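Home | Posts | Workshop notes | Reading list | Contact

What my hands learned in the first month

Tuesday, April 8, 2025

Since March I work three afternoons a week for a small project which we call Clilel. My job is to move a robot arm from a distance, with a controller in my right hand, and to bring things out of a bin. Every time I do it, the computer records the motion, and later a program tries to learn from it. My mother thinks I play video games for money. I have stopped correcting her.

Before this I worked nine years in a sewing shop, so I believed I had good hands. I have good hands for cloth. With the arm it was another story. In the first week I moved my wrist as I would move it at home, quickly and without thinking, and the arm followed a little later, so I corrected, and then it followed my correction too. The result was a kind of nervous dance. Rizwan Dhanial, who trained me, let me do this for a whole afternoon before he said a word. Then he told me to breathe out before I close the fingers. It sounded silly to me, but I still do it.

The second lesson was about walls. An object in the middle of the floor is friendly. You come from above, you close, you lift. An object which lies along the wall is a different thing, especially if it is long and thin. The fingers need space on both sides, and the wall takes one side away. What I do now is push it a little toward the middle first, and only then take it. For a long time I was ashamed of this push and I tried to avoid it, as if it were cheating.

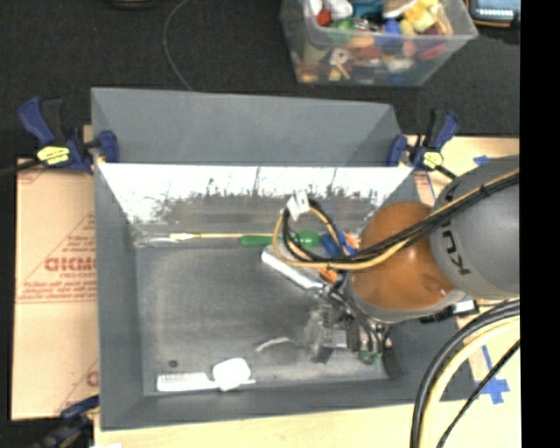
Marlene Janssen told me over lunch that the push was the best part of my recordings, and that she would like to have more of it. She said a program which sees only perfect grasps will not know what to do on a bad day. So I pushed more, and I felt better about it.

We keep a count on the whiteboard. In April I have made 158 recordings so far, and 12 of them were thrown away. Most of those were my fault. I stopped in the air to think, and the pause was recorded as if it were part of the work. A person who watches would understand that I am thinking. The program only sees that one should wait there, and perhaps it will wait there too. Now I make my plan before I press the button.

I also learned to be careful with cables. The arm carries its cables with it, and when I turn the wrist too far in one direction they come with it and hang where I would like to look. It is better to turn back and begin again from the other side.

After 40 minutes I take a break, even when it goes well. My shoulder is the first to complain, then the eyes.

Next week I will try the same work with my left hand. I will write how it went.

3 comments

Trendico: I did similar work with a smaller arm and my pauses were terrible too. Do you talk aloud while you plan? It helped me.

Latuheru: Is the delay always the same, or does it change during the day? Ours got worse in the afternoon and we never found the cause.

Reply from the author: To me it feels the same all day, but I have not measured it. And yes, I talk aloud, in my own language, so the others do not hear how I insult the bin.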